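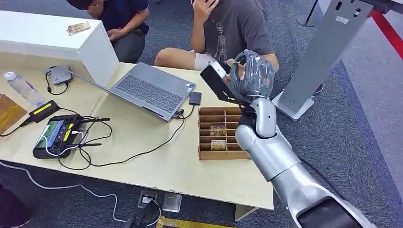 Inicio Servicios Tarifas Preguntas frecuentes Contacto

Última actualización: agosto
Lectura: 2 min

Preguntas frecuentes sobre la recogida de aparatos electrónicos

¿Qué puedo entregar?
Teléfonos, tabletas, cargadores, cables, routers y ordenadores portátiles. No admitimos neveras ni lavadoras.

¿Tiene que funcionar el aparato?
No. Si la batería está hinchada, avise al personal antes de sacarla de la bolsa.

¿Cuánto cuesta?
La entrega en el local de Nernar es gratuita. La recogida a domicilio cuesta 38 euros, con un máximo de 114 kilos por visita.

¿Qué pasa con mis datos?
Borre el contenido y cierre sus cuentas antes de venir. Si el equipo no enciende, podemos destruir el disco – el certificado se envía por correo electrónico.

¿Hay que retirar la tarjeta SIM?
Sí, y también la de memoria. No podemos devolverlas una vez clasificado el lote.

¿Aceptan material de empresas?
Sí, con cita previa. Las solicitudes las atiende Cathal Ó Riain. Indique el tipo de equipos y si el edificio tiene ascensor.

¿Puedo comprar aparatos reparados?
Algunos portátiles se ponen a la venta con seis meses de garantía. No hacemos reservas por teléfono.

¿A qué hora cierran?
A las 19:30. La última entrega se admite a las 19:15.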